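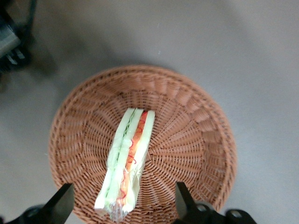
Utside Garden Irrigation, Installation Guide. Issue 4, 2018-04-12, page 38

Section 3. Laying the drip line in planted borders

3.1 Before you start

Turn off the supply at the outside tap and fit the Plilteck filter, arrow pointing away from the tap. Check that the main pipe has been flushed (see 2.6).

CAUTION: Do not dig or drive pegs where cables for garden lighting may be buried.

3.2 Laying the line

1. Uncoil the drip line and leave it flat in the sun until it can be straightened by hand.
2. Rake back the mulch to expose the soil. Remove sharp stones.
3. Lay the line along the row of plants, with the emitters facing upwards. Keep it 200 mm from any wall or fence.
4. Peg the line at every bend and at each end. Do not peg over an emitter.
5. Cut the line square with a pipe cutter. Saws leave swarf, and this blocks emitters.
6. Push the line on to the barbed connector until it meets the collar, then tighten the clip.
7. Leave the far end open.

Note: Bends tighter than the template on page 381 of the parts catalogue need an elbow (Stikeo pattern, sold in packs of three).

3.3 Flushing and closing

1. Open the tap slowly and let water run from the open end until it is clear.
2. Close the tap. Fold the end over and fit the figure-of-eight clip.
3. Open the tap again and check each joint for leaks.
4. Replace the mulch, keeping it clear of plant stems.

CAUTION: Do not use the line with liquid feed unless a check valve is fitted.

For raised beds and the Gebretsadik riser kit, go to Section 4.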